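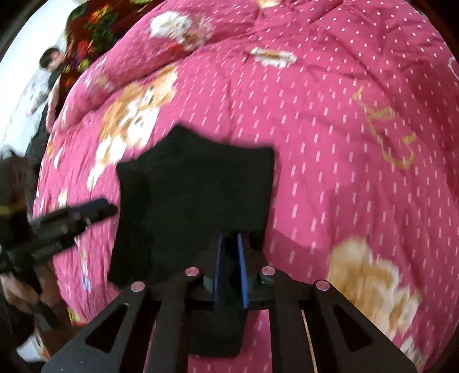
A hand-held gripper pinching a piece of black cloth between two blue finger pads.

How do engineers compare grippers?

A gripper is the part of a robot that does the job of a hand. Most simple grippers have two fingers, called jaws. The jaws open and close. They cannot bend the way your fingers do.

At Plinedden, we compared 3 kinds of finger pad in February. A pad is the soft part that touches the object. The pads were named Rastus, Abugri and Trerkico. Each was tested on cloth. Cloth is hard for a gripper because it changes shape when it is lifted.

A test like this uses a gripper that a person holds and moves. A camera on the gripper records each try. The pads can then be compared before anyone builds a whole robot arm. 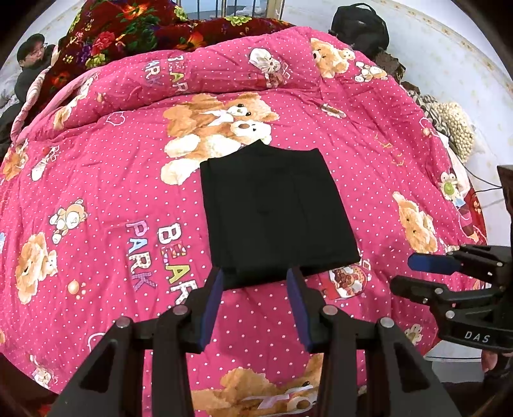
Folding is a harder test than lifting. The jaws must take hold of one layer of cloth and leave the layers under it alone. A pad that is too smooth lets the cloth slip. A pad that is too sticky drags the lower layers along. Color matters too, for the camera. A black garment on a bright pink comforter has edges that are easy to find, even with teddy bears printed all over the comforter. Black cloth on a black table would be much harder.

Each try had a limit of 60 seconds. The Rastus pad was used for 121 tries, and the full test produced more than 3888 short video clips. Every clip was labeled with the name of the pad and the kind of cloth.

Try it yourself: pick up a sock with two spoons, then fold it in half.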